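6/25/19, towel station, afternoon

Spent most of today swapping fingers on the arm again. Riaan Zwane wanted the Mengal soft tips compared with the hard Trornonell ones on the same cloth before we order more of either, so that's what I did (plus a lot of fiddling with the camera mount, which I'd loosened in May and never tightened properly!).

Settings as they stand: grip force 12 N for both sets, controller still on the old Sultemska build. Log files are 594 for the Mengal tips and 613 for the Trornonells. I like the Mengals a lot so far. They seem gentler on the fold and I didn't have to redo the approach angle at all, but the pads are already looking shiny after almost a week of use, and I don't trust them past that.

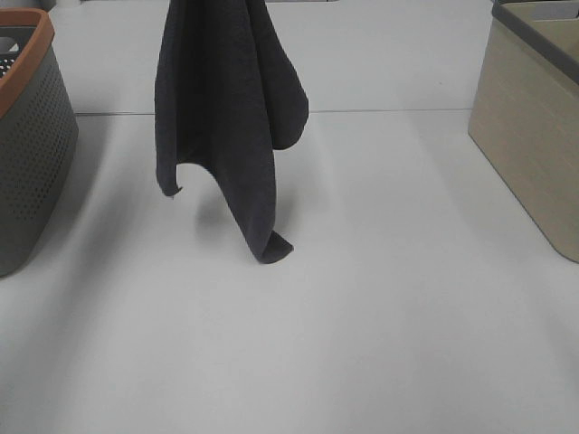 Gray towel in the air over the white table, between basket and bin. Long end twisted, tip just clear of the surface.

The twist is what I'd like Bernadette Boyer to look at. My corner finder wants a nice flat edge, and a bunched-up hang like this one gives it a pointed tip plus that little curl on the left panel, and I bet it'll pick the wrong one half the time. Maybe a second view from the side would sort it out? There's a spare camera in the Hornarstead crate.

To do tomorrow: 6 more lifts with each set, same towel, then try the force a notch lower on the Trornonells. Also find the small hex key. It was on my desk at lunch.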